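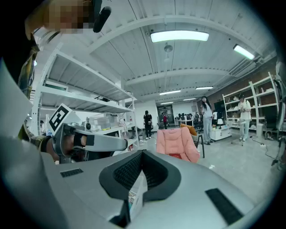 Mahmoud Abdel Hamid pregunta si, con las pinzas ya en el taller, va a quedar alguien que sepa preparar un pedido a mano. Nos lo escribió después del último boletín y le agradecemos mucho la franqueza, porque es la pregunta que más se oye estos días en la cocina de Vunska.

Vamos por partes, y perdonad si me alargo. En Lekota seguimos preparando a mano los pedidos delicados, y así será por lo menos hasta noviembre. Lo que cambia es la otra mitad de la jornada: quienes antes pasaban la tarde cerrando cajas ahora cogen la pinza de mano y le enseñan al sistema cómo se hace – con sus manías y todo, que también cuentan. Llevamos 358 grabaciones y queremos llegar a 400 antes de decidir nada más.

Los turnos no se tocan. Eso sí, la pinza cansa la muñeca, y varios lo habéis dicho con razón, así que habrá un descanso más por la tarde. Si alguien prefiere volver a su puesto de siempre, que hable con Yanti Wibisono, sin prisa y sin apuro.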